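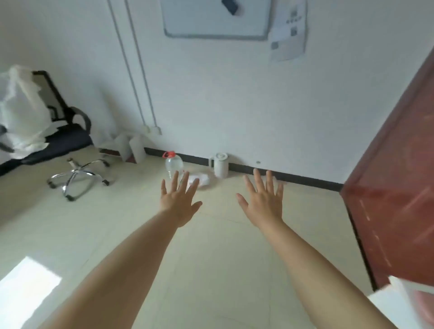 Room 19, back wall and chair, before any work.

Ticket 244 - Room 19, chair sinking and sockets to check
Raised by: Ah-rin Yoon
Assigned to: Ka-ming Huang
Site: Juriswood, Nellville
Status: closed, one item carried over

Reported fault
The black mesh office chair in room 19 goes down slowly when someone sits in it. It takes up to 33 minutes to reach the bottom. The lever still works and the seat comes back up when you stand. Tenant also asks whether the two white wall boxes near the floor are in use, as she wants her desk on that side.

Log

09:10 - Ka-ming Huang
Went up to look. Plastic sheet is still over the chair back and part of the seat. Please leave it on for now, the ceiling in there is being painted in June and I don't want spots on the mesh. Chair has a chrome star base with castors. Sat on it with the seat at full height and it dropped, so the fault is confirmed.

09:35 - Ka-ming Huang
Turned the chair over. No oil on the cylinder. Castors all turn, one had hair round the axle and I cut it out. Tightened the bolts under the seat plate. Tried again and it still sinks. The gas cylinder needs replacing.

10:20 - Ah-rin Yoon
Can we swap it with the chair from room 101? That one has been spare since the move.

10:40 - Ka-ming Huang
The 101 chair has no armrests and she asked for them. I would sooner fit a new cylinder. Ordered one from Cha, standard size.

11:15 - Ka-ming Huang
Wall boxes. The two thin grey conduits come down the back wall to them, just above the skirting. Plugged the tester into both. Left one is live. Right one is dead, and the breaker is on. Taped over the right one until the electrician has been. The desk can go there but keep it a hand's width off the wall so he can get in.

15:50 - Ka-ming Huang
Cylinder arrived and fitted. The old one was tight, needed the pipe wrench and a few knocks with the mallet. Sat on it for an hour doing paperwork - no drop.

16:05 - Ah-rin Yoon
Thanks. Closing the chair part. Right-hand socket carried over to Pravingate, who do our electrics.

Comments (3)

mallet_and_tea
Same fault on ours. Did you use any spray on the old cylinder before the wrench?

Ka-ming Huang
Yes, a bit of penetrating oil, left for ten minutes. Forgot to put it in the log.

desk4
Is the dead socket on the same circuit as the corridor? Ours went off too.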